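Rechercher dans le cours Rechercher OK

Vannerie et rangement : notes de la séance 3
Histoire et usages des contenants tressés

Bon, on reprend là où on s'était arrêtés, c'est-à-dire au milieu de ma digression sur les hottes de vendange (je sais, je sais). Cette séance est consacrée au panier rectangulaire, qui est à mon avis le mal-aimé de la vannerie. Tout le monde adore le panier rond, avec son anse et ses champignons dedans, et personne ne regarde celui qui range les serviettes dans la salle de bains. J'ai passé trop d'années à en démonter pour ne pas prendre sa défense !

1. Pourquoi le rond est venu d'abord

Un fond rond se monte sur une croisée : on prend quelques brins solides, on en fend une partie, on passe les autres dans la fente, puis on écarte le tout en rayons et on tourne. Le brin ne rencontre jamais d'angle, il garde la même courbure, il ne casse pas. Quand j'ai appris chez Ignacio Barroso, je n'ai fait que des fonds ronds de septembre jusqu'aux premières gelées. Il me les reprenait un par un et appuyait dessus avec le pouce. Si ça bougeait, je recommençais.

Le rectangle demande autre chose. On serre des montants parallèles dans un étau de bois, on tisse à plat, aller et retour, et on obtient une sorte de petit tapis rigide. Ensuite il faut monter les côtés à partir de ce tapis, et c'est aux quatre coins que les ennuis commencent. L'osier n'aime pas l'angle droit. Soit on met un gros montant dans chaque coin, soit on triche en arrondissant un peu, et la plupart des vanniers que j'ai connus trichent. Moi aussi.

2. Vocabulaire à retenir

Je vous le redonne dans l'ordre où on le rencontre en travaillant, parce que l'ordre alphabétique n'a jamais aidé personne à faire un panier.

– Le montant : le brin vertical, celui qui porte.
– La clôture : tout ce qui se tisse entre les montants, donc la paroi.
– La torche : un tour de plusieurs brins torsadés ensemble, qu'on pose au pied de la clôture pour bloquer l'écartement.
– La bordure : la finition du haut. Sur les modèles courants on a souvent un bord roulé, où chaque montant est rabattu derrière ses voisins. C'est ce qu'on empoigne, donc c'est ce qui s'use. 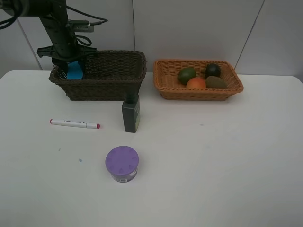 – Le dépouillé : un osier débarrassé de son écorce, clair, presque blanc quand il est jeune. Il fonce avec les années.
– Le brut : l'osier avec son écorce, du brun au verdâtre selon la variété.

3. La question de la couleur

On me demande chaque année si les paniers foncés sont teints. Réponse agaçante : ça dépend. Un osier bouilli avec son écorce puis pelé prend une teinte fauve, tirant sur l'orangé, grâce aux tanins. C'est le procédé que je préfère, la maison sent le thé fort pendant trois jours. Pour un brun profond et régulier, en revanche, on passe le plus souvent par un bain de teinture ou un vernis coloré. Regardez l'intérieur des croisements avec une petite lampe : si la couleur s'arrête net là où les brins se recouvrent, elle a été posée après le tissage.

Attention aussi à la matière. Beaucoup de paniers de rangement qu'on appelle « osier » dans le commerce sont en rotin, en jacinthe d'eau ou en papier torsadé sur fil de fer. À Plandavari, où j'ai fait un stage, on travaillait les trois dans le même atelier, et il m'a fallu un moment avant de les distinguer au toucher. Le papier est le plus facile à repérer, il est trop égal.

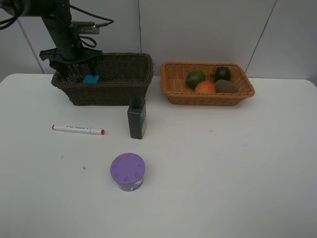 Revenons aux proportions, parce que c'est là que les débutants se trompent. Un panier de rangement bas doit avoir des côtés légèrement évasés, sinon on n'arrive pas à glisser la main au fond sans se râper les phalanges. Trop évasés, et deux paniers posés côte à côte sur une étagère se gênent par le haut alors qu'il reste un vide inutile en bas. Dans mon atelier de Loltitz, je cale l'évasement avec un gabarit en carton. C'est moche, c'est rapide, et ça marche très bien.

4. Pour la prochaine fois

Faites tremper 140 brins par binôme, la veille au soir, avec un poids dessus (ils flottent, ces idiots). Comptez large, il y en a toujours qui cassent au pli. On commencera à 7 heures – oui, du matin – pour avoir la clôture montée avant le repas.

Apportez un sécateur qui coupe vraiment, un poinçon et un vieux torchon. Lisez aussi les 7 pages du polycopié Panyasiri sur les bordures, au moins les schémas. Le texte est traduit un peu bizarrement, « rabattre » y devient « replier vers l'ami », ce que je trouve charmant mais qui perd les gens. Dans le doute, suivez les flèches, et gardez vos questions pour le début de la séance, quand j'ai encore les mains sèches.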